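4. Trailer Music and Expectation Ratings

4.1 Materials

The second study asked whether the music in a film trailer changes what viewers expect of the film, independently of the footage. We selected nine trailers from the Ocampo collection, all for feature films in production or awaiting release at the time the collection was built. Three were for musicals, three for science fiction films and three for domestic dramas. No trailer ran longer than two and a half minutes, and none contained a title card naming an award or a festival.

Each trailer was prepared in three versions. The original version kept the released soundtrack. The swapped version replaced the music with a track from a trailer in one of the other two genres, matched for length and overall loudness. The bare version kept dialogue and sound effects but removed all music. Separate dialogue and effects tracks were available for seven of the trailers. For the other two, Princess Sarmiento rebuilt the effects track by hand from library sounds, and a second editor checked the result against the original for timing. Cuts were not moved in any version, so a music change that had fallen on a cut in the original did not always do so in the swapped one. We return to this point in Section 4.4.

4.2 Participants and Procedure

Participants were recruited through the Nunero panel in June. Of the 1,801 people who opened the survey, 1,366 completed it and passed both attention checks. Participants who reported having already seen any of the nine trailers were kept in the sample, but their ratings for that trailer were dropped. A further 124 participants were recruited in Jirville for an in-person session held in a small screening room, with seats in fixed rows and the volume set to the same level for every group. The in-person sample is reported separately throughout.

Each participant saw three trailers, one from each genre and one in each version, in random order. After each trailer they rated how much they wanted to see the film, how good they expected it to be, and how well they felt they could predict its story. All three ratings used a seven-point scale. They then wrote one or two sentences saying what kind of film they thought it was. Between trailers, participants looked at a still photograph for ten seconds with no sound. The stills were drawn from a pool of images with no people in them, and were shown at the same size as the trailer.

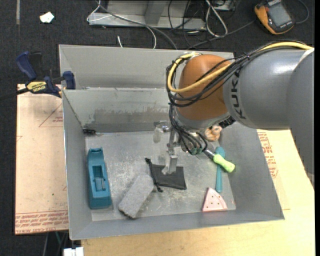 Figure 6. KUKA robot arm and gray metal bin on a wooden tabletop.

The written answers were coded by Ariel Yap and Jonalyn Baluyot, who worked from the text alone and did not know which version had been shown. Each answer received one genre code and one tone code (light, neutral or dark). Disagreements were settled by discussion, with Genalyn Cabanatuan deciding the few cases that remained open.

4.3 Results

Wanting to see the film was highest for the original version in all three genres and lowest for the bare version in two of them. The exception was domestic drama, where the bare and swapped versions could not be told apart. Expected quality followed the same order but with smaller gaps. In the musicals, removing the music lowered the desire to see the film far more than it lowered expected quality. Several participants wrote that the film looked well made but that they could not tell what it was offering them.

Predictability behaved differently. Swapped music made viewers less sure of the story in science fiction and domestic drama, but slightly more sure in the musicals. The written answers suggest why: musicals given a drama score were often described as a standard romance with a sad ending, and those viewers gave high predictability ratings to a story the trailer did not tell.

The in-person sample showed the same ordering for desire to see the film. Differences in expected quality were in the same direction but did not reach significance, and we do not interpret them.

4.4 Limits of the Design

Two features of the materials limit these findings. First, the swapped versions differ from the originals in synchronization as well as in genre. Malhotra's earlier work with the Skanport editing set found that viewers notice a missed cut even when they cannot name it, and part of the drop we report may come from this source. Second, viewers who follow a director closely may arrive with expectations that no trailer can move much. We asked about general moviegoing but not about interest in particular directors - a question that was added for the third study, reported in Section 5.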